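A small garage and its headlamps

The owner of the Hutsuliak workshop began with one car, his own. "The left headlamp was full of water," he says. "A new one cost more than I earned in a month, so I opened it in the oven of my mother." He set it to 60 degrees, and it took him 4 attempts to close it again.

Today he repairs lamps for older saloons, mostly with Sisex sealant. A pair stays with him for 5 days.
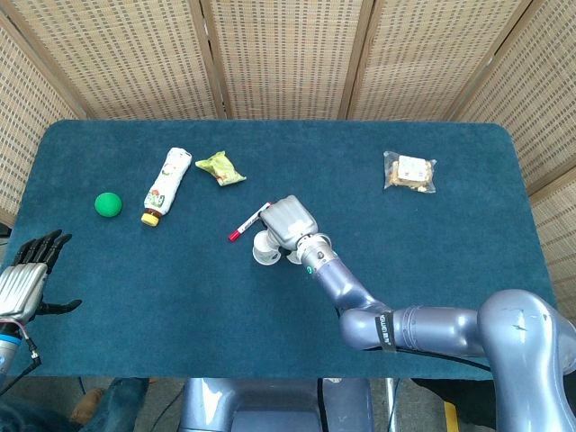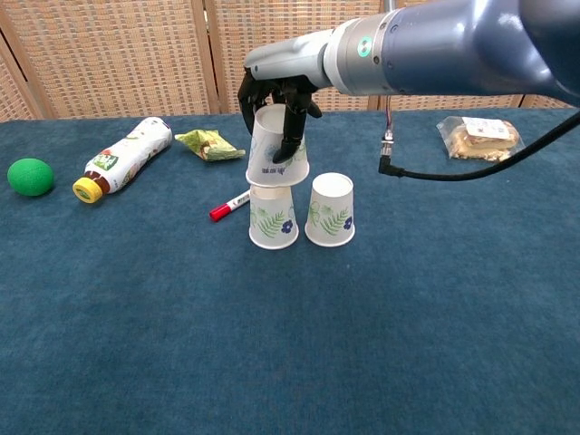

Paper cups on the teal table; the other view has the bottle and the green ball.

I asked him about LED kits. He is not against them, but he wants the beam checked on a wall before the car leaves. "The customer looks at the colour. I look at the height."

His own car has now done 4,000 miles since the last repair. "It is dry inside," he says. "In September I will do the right one."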